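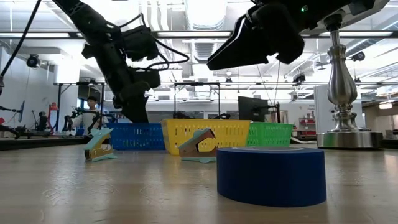
4. Setting up an event for parents and carers

This section covers adding a school event to the Prerneo calendar, such as a class assembly, concert or play, and issuing tickets to families. You will need an office or staff login. Year groups and class lists must already be in place (see section 2).

4.1 Creating the event

1. Sign in and choose Calendar from the left-hand menu.

2. Select New event, then School performance.

3. Type the title as you want families to see it. Titles longer than 50 characters are shortened on the phone app.

4. Choose the venue. If the event is away from school, for instance in a church or village hall, select Other and enter the full address with the postcode.

5. Enter the start time and the time the doors open. Prerneo sends the door time in reminders and prints both on the ticket.

6. Tick the classes taking part. Only families with a child in a ticked class will receive the invitation.

7. Select Save as draft.

Note: A draft can be seen by staff but not by families. Check the wording with the class teacher before going further.

4.2 Setting ticket numbers

1. Open the draft and choose the Tickets tab.

2. Enter the number of seats for families. Leave out seats needed for pupils and staff.

3. Set the limit per family. The usual setting is two. Brothers and sisters in the same performance count as one family if they share a main contact.

4. Choose a closing date for requests. The system suggests 14 days before the event — you can change this.

5. Turn on Waiting list if you want returned tickets to be offered again automatically.

Caution: Lowering the number of seats after the event has been published cancels the most recent requests first. Families are told by email straight away and the message cannot be recalled.

4.3 Sending the invitation

1. Choose Preview and read the message through on both the email and phone tabs.

2. Add any note about costumes, collection times or photographs in the Extra information box. The box holds up to 2000 characters.

3. Select Publish. The event changes from grey to green in the calendar.

Note: Families without an email address are listed under Paper copies. Print these letters and send them home in book bags.

For December events, publish before the half-term reports go out if you can. Messages sent on the same day as reports are held in a queue and may arrive late in the evening.

To copy last year's event, see 4.6.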